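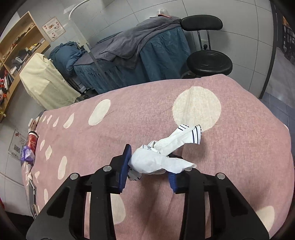

Bedcombe Laundry Service: your questions answered

How do I book a collection?
Ring the shop or use the booking form on this site. Tell us your address, how many bags you have and whether anyone will be in. Bookings made before noon are usually collected the next working day.

Which areas do you cover?
All of Bedcombe and the villages along the Kikden road. If you live further out, ask us anyway — we can sometimes add a stop.

Is there a minimum order?
Yes, one bag of up to 6 kg. A single duvet or a pair of curtains also counts as an order.

Do you wash whites separately?
Yes, if you put them in a separate bag. Mixed bags are washed together at 30 degrees. We do not sort colours for you, so please take out anything that might run.

What about socks and small items?
We pair socks where we can and return any odd ones in a paper envelope with your order. Very small items, such as baby socks, are best sent in a zipped mesh bag. You can buy one from the driver.

Can you wash wool and silk?
Wool, yes, if the label allows machine washing. Silk goes to our hand-wash counter and takes two days longer.

I am sensitive to washing powder. Can you use something else?
Tick "unscented" on the form and we will use a plain liquid with no softener. You can also send your own in a sealed bottle marked with your name.

Will my clothes be ironed?
Only if you ask. Shirts, bedding and table linen can be ironed for an extra charge. Everything else is dried and folded.

What happens if something is lost or damaged?
Tell us within six days of delivery and keep the ticket that came with the bag. Write to Dewanti Wuisan at the shop, giving the ticket number and a short description of the item. We do not cover buttons, or damage caused by things left in pockets.

Can I change my delivery time?
Yes, up to the evening before. After that, please ring Kamarul Sembiring, who plans the van rounds.

Prices and collection areas last updated August 2023.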